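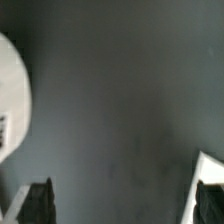

Sep 11, 2024
By Burgi Ruchti

Susance has put out a new version of Wandside, its control software for robot arms with a camera at the wrist. The update changes the way the program decides when the fingers should close. The company has its office in Drerkside and has developed Wandside there from the beginning.

Until now the software made one estimate of the position of an object, and the arm then followed a fixed path to it. If the estimate was a little wrong, the error stayed until the end of the movement. In the new version the estimate is made again during the approach, up to 60 times per second, and the path is corrected each time. The fingers receive the command to close only when 57 estimates in a row agree with each other.

A second change concerns pale objects on plain surfaces. Such objects have few details that a program can hold on to, and when the camera comes very near, the picture also loses sharpness. Susance says that Wandside now gives more weight to the outer curve of an object and less to marks on its surface. If a printed marker can be read, it is still used. If it is half covered, the program keeps the last good reading for 200 milliseconds and after this it works without the marker.

The planning part of the software, which carries the name Geerts, was already rewritten in May. It now also receives the shape of whatever stands between the fingers and takes it into account when it looks for a free way past boxes and posts. Before this, the planner knew only the shape of the arm itself, and users had to enter a safety distance by hand.

According to the company, the release was tested with more than 4,000 grasps. The recordings of the failed ones are delivered together with the software, so that users can play them back and see at which moment the estimate went wrong.

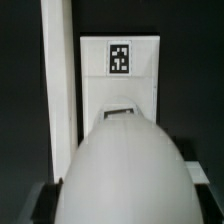
Burgi Ruchti's report leaves out one point, Nadine Oswalt wrote to us after reading it in draft: the repeated estimates need a good deal of computing time, and on an older control computer the arm will move more slowly near the object than before. She would like to see a setting that lets the user choose between the old and the new method for each task.

Susance answers that such a setting exists, but only in the configuration file. It shall come to the main menu with the next update. Users who have the current license can install the new version without extra cost, and their saved tasks do not need to be changed.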